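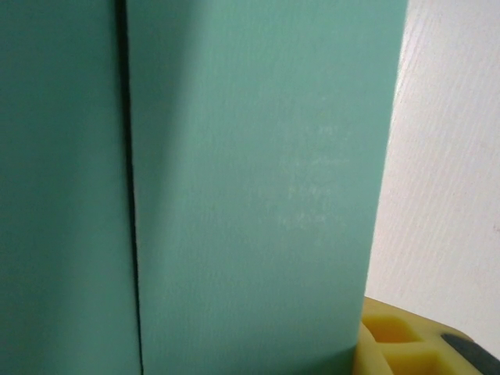
Can a two-arm machine take over carton folding at a small packing bench?
Posted by Carola Gerlach, September 2023

Our firm ships replacement parts from a single packing room. The staff there fold die-cut cartons by hand before each shift, and on a busy day the requirement is 150 cartons. Management has asked me to report on whether this chore can be given to a machine. We are not considering a full carton erector of the kind used on large lines. The orders are mixed and the carton sizes change too often. I would appreciate replies from members with direct experience, in particular on flaps, slots and torn board. I am also asked to say whether the same equipment could be used for sweeping up and emptying bins.

Roswitha Kuhlmann

The answer depends on which part of the chore is meant. Picking up a rigid item and setting it down elsewhere is well within reach of present equipment. Folding board is harder. The material bends where it is pressed, springs back after it is released, and behaves differently along the flutes than across them. A person corrects for this by feel. A machine must either sense the change or be shown enough cases to respond properly.

At Brinkmann we reviewed this work in August. Our findings were that one gripper should hold the board by its edge while the other works the flap, and that the holding grip should be light enough to leave the flutes uncrushed. Tabs that must enter a slot remained the main source of failures - a small error in angle is enough to bend the tab over.
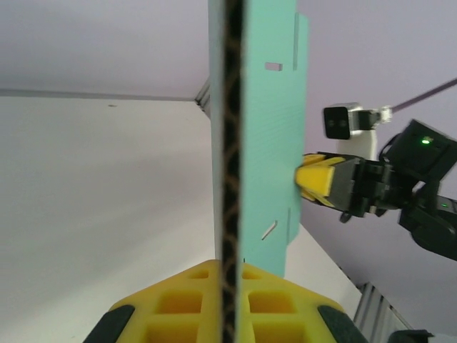 Rizal Pillai disagrees on the matter of grip. In his view a light hold lets the board turn as soon as the second arm pushes, and the better course is a firm hold with wider pads. He adds that board stored in a damp room will defeat either method, and that members should look to their storage before they look to their software.

I accept the point about storage. On grip, I would ask Ms. Gerlach to test both with her own stock. The following order of work is suggested for a trial:

- Select one carton style and keep to it for the full trial. Mixed styles make the results hard to read.

- Place each blank in the same position at the back of the table, within reach of both arms, and keep the rest of the surface clear.

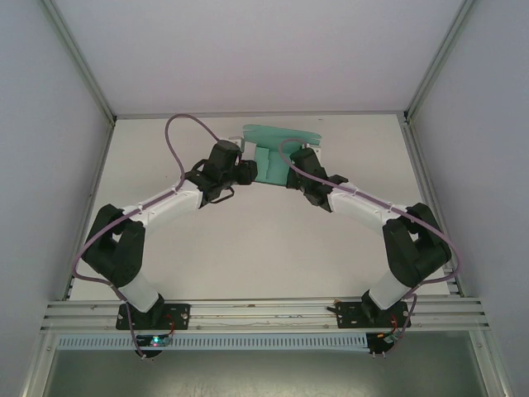
- Run 100 blanks and record every failure by type: missed grip, bent tab, torn fold, carton not square.

- Have a member of the packing staff fold 23 blanks from the same bundle, so that faults in the board are not charged to the machine.

Henrik Eichhorn

No, not yet. We looked at it for our Umeck site and kept the people. Sweeping is a separate machine.

Britta Rothe

I would give a more favorable answer than Mr. Eichhorn, with limits. If the machine may work unattended overnight, slow folding is acceptable, and a stack of finished cartons in the morning has value even when 4 of them must be discarded. If the cartons are needed at the moment of packing, a trained employee remains the proper choice. Please confirm which of these applies, and whether your cartons have glued seams or tabs only. Glue would change my reply.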